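Randent Wheelers forum > Racing chat > Tour of Skukance, stage 3

hillshy
Stage 3 tomorrow, then. 104 km, one proper climb, and the whole of the Apaza team promising to "animate the race". They said that last year and animated the feed zone.

bottlecage_bob
Disagree. Apaza have the best climber in the field. If it's windy on the ridge it'll be in bits by the second hour.

hillshy
He lost 2 minutes on a railway bridge, Bob.

Grupetto322
He had a puncture. And Zirkora have to chase everything now they've got the jersey, so I'd let a break go and sit in.

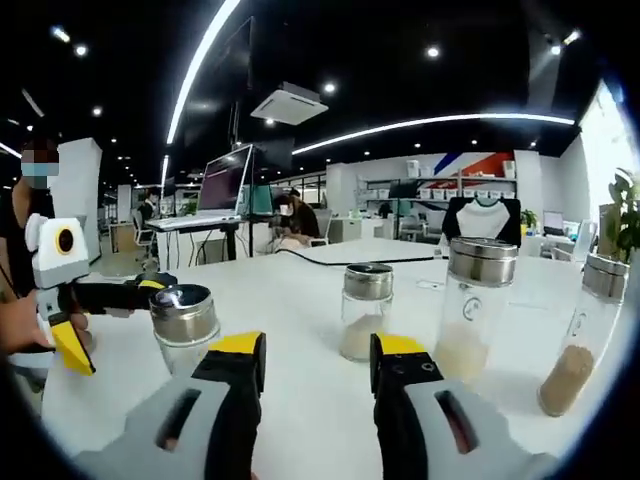
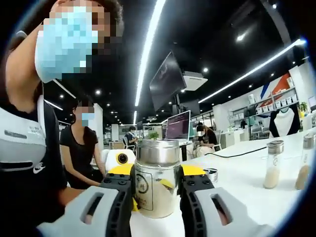 Clear jars, metal lids, white table.

Filed under: Racing chat / Predictions

bottlecage_bob
Zirkora won't chase. They'll ask the sprinters' teams nicely and then sulk — same as every February.

crosswind_kay
You're all forgetting the descent. It's 3 km of wet leaves and sheep. I rode it once and walked the rest.

Grupetto322
Sheep are neutral service on that road.

hillshy
Fine, predictions. I say bunch sprint, everyone cross, Bob claims he said so.

bottlecage_bob
Solo win from the ridge. Screenshot this.

crosswind_kay
Screenshotted. I've still got your one from last year. What time does the coverage start?

Grupetto322
Half one, but they show the map until two.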